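**Huet Gift Registry Working Group: Minutes**

March 14, 2019, Clostthorpe office, upstairs meeting room

Chair: Jabari Laizer. Also attending: buying, store operations, web, fulfillment, customer service. Finance sent apologies and written comments, which are noted under the relevant items.

**1. Minutes of the previous meeting**

Accepted with one correction. Under returns, "store credit" should read "registry credit." The two are posted to different ledger codes and the distinction matters for item 4.

**2. Registry migration to Meris**

Web reported that 3,027 registries have been moved from the old system to Meris. A further 1,103 are on hold with incomplete records. The usual fault is a missing event date, which the old system accepted as blank and Meris does not.

Options discussed:

- Fill blank dates with a placeholder. Web prefers this on grounds of speed. Customer service objected, as the date triggers the reminder email and the final-purchase notice to guests.
- Contact each registry owner and ask for the date. Accurate but slow.
- Move the held records with email notices switched off, then ask for the date when the owner next signs in.

The third option was agreed. Web is to confirm that notices can be switched off per record and not only per store. If they can be switched off only per store, the item returns to this group before any records are moved.

Fulfillment asked whether held registries can still receive orders. They can, through the old system, but the purchased quantity is not copied across. Until the move is complete, store staff must check both systems before telling a guest that an item is still available.

**3. Duplicate gifts**

Customer service presented the complaint log. The main cause of duplicates remains guests who buy in store without mentioning the registry. The second is the delay between a store sale and the registry update.

Store operations stated that the register prompt ("Is this for a registry?") is being skipped at busy times. Moving the prompt from the end of the sale to the start was proposed. Buying was concerned about added time per sale. No data was available on this.

Agreed: trial the earlier prompt at the Clostthorpe store only. Store operations to record transaction times before and during the trial.

A suggestion to let owners mark an item "more than one welcome" was supported in principle. Towels, drinking glasses and storage were given as categories where owners often want extras. Web will check whether Meris has a field for this. If a custom field is needed, it will go on the list for July.

**4. Returns by gift recipients**

Current rule: a recipient may return a registry gift for registry credit at the price paid, and the giver is not told. Finance asked in writing whether the price paid should include a share of any order-level discount. The present practice differs between web and stores. Web splits the discount across all lines. Stores apply it to the highest-priced line, so a recipient can receive a different amount for the same item depending on where it was bought.

Agreed: stores to follow the web method. Store operations noted that the register software needs a settings change and that paper gift receipts already issued will show the old figure. These will be honored as printed.

The separate question of whether registry credit should expire was deferred. Finance to be present for that discussion.

**5. Grarkik gift sets**

Buying reported that Grarkik has offered a boxed housewarming set for registry use. The outer box is too large for the standard shipping carton and would have to go out in its own packaging with a label applied directly. Fulfillment pointed out that the product name is printed on the outside, so the recipient would see the contents on delivery.

Buying will ask Grarkik for:

- a plain outer sleeve, and its unit cost
- the set packed flat, if the box design allows
- confirmation that single parts can be reordered after damage in transit

No order will be placed until the sleeve question is answered. The chair asked that the set not appear on the registry checklist in the meantime.

**6. Registry checklist content**

The "First Home" checklist was reviewed line by line. Changes agreed:

- Laundry section: basket, drying rack and ironing board to be listed as separate lines. At present they are one bundled suggestion and guests cannot buy them individually.
- Kitchen section: "knife set" and "knife block" to be merged.
- Bathroom section: bath mat sizes to be added.
- Tools section: no change.

Buying proposed removing the suggested quantities altogether. Customer service disagreed, noting that first-time owners ask for them. Quantities stay, and the heading changes from "You need" to "Suggested."

Laundry copy went round with the papers and was approved without amendment.

**7. Gift wrap labels**

Labels printed from Meris cut the gift message short when it contains a line break. Web has found the cause and a fix is in test. Until release, fulfillment will compare each printed label against the order screen and write out any shortened message by hand.

**8. Actions**

| Action | Owner |
|---|---|
| Confirm per-record notice setting in Meris | Web |
| Run early prompt trial, 2 weeks | Store operations |
| Check for "more than one welcome" field | Web |
| Change register discount setting | Store operations |
| Write to Grarkik on sleeve, packing and parts | Buying |
| Update "First Home" checklist | Buying, web |
| Release label fix | Web |
| Circulate credit expiry paper | Finance |

**9. Next meeting**

Same room. Date to be set by the chair once finance has confirmed availability. Papers to be sent 2 working days ahead.

**Laundry basket**

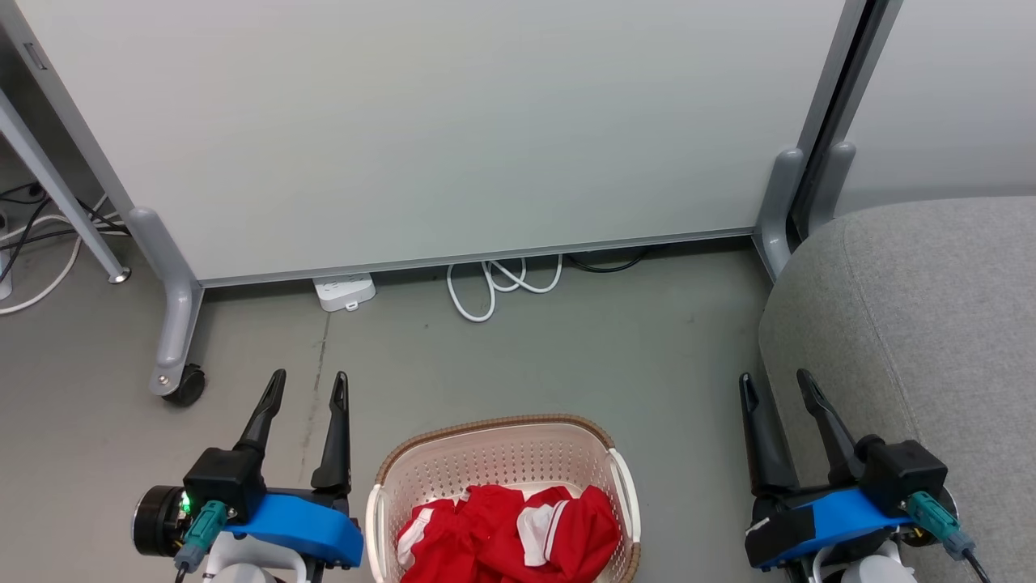
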